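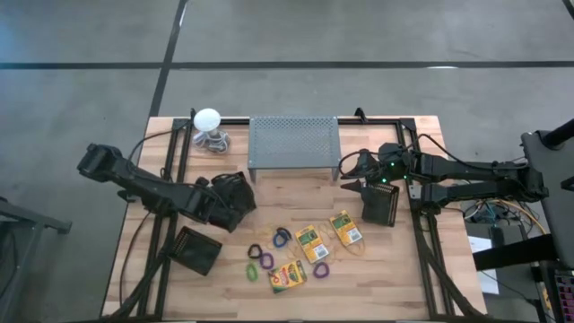
The baking strand of the Gretus family kitchen programme has now run for its first full term, and this report covers sessions, recipes, spending and what we plan to change. Our main task was to write a set of egg-free and dairy-free bakes that a parent and a small child can make together at home with one bowl and one tray. Rolling out has been the hardest part for the younger ones. A bare wooden top of pale strips, like a butcher's block, needs more flour under the dough than our first recipe sheets allowed for, and the extra flour made the biscuits dry. The sheets now say to roll between two pieces of baking paper and to chill the dough for 20 minutes before cutting.

Sessions
We ran the baking sessions in Borbély and Brurnon, with 60 families signed up between the two. Borbély filled quickly. Brurnon was slower to start and we moved the session to a later hour – this helped, though a few parents told us it now runs into tea time. Rozália Vörös led both groups and wrote up notes after each one.

Recipes
Nine recipes are finished and tested. The oat and raisin biscuits, the lemon loaf and the jam thumbprints were the ones families said they made again at home. The marbled sugar biscuits are still giving trouble. Beetroot powder goes brown in the oven if the biscuits are left in too long, and spinach powder has a taste that most of the children noticed.

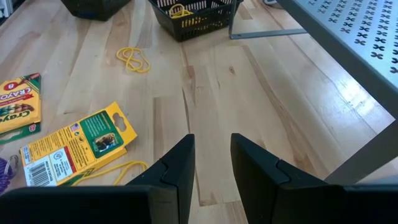
We have tried freeze-dried raspberry for the pink and will test turmeric for the yellow next. The chocolate traybake needs a new fat, as the block margarine we used has been dropped by our supplier, Nosteck. Sunflower oil works but the middle sinks a little. Fanni Somogyi is testing a version with apple purée.

Spending
We have spent 2127 pounds so far, mostly on ingredients, tins and printing. This is slightly under budget. Vanilla cost more than planned and we have switched to a cheaper extract for the sessions.

Next steps
– Finish the marbled biscuits and the traybake.
– Print the recipe booklet, 40 pages, with larger type for the method steps.
– Start the second round of sessions in October.
– Agree with you whether leftover printing money can go towards child-sized rolling pins.

Report date: May 16, 2026

Contact the Gretus kitchen team | © Gretus | Back to top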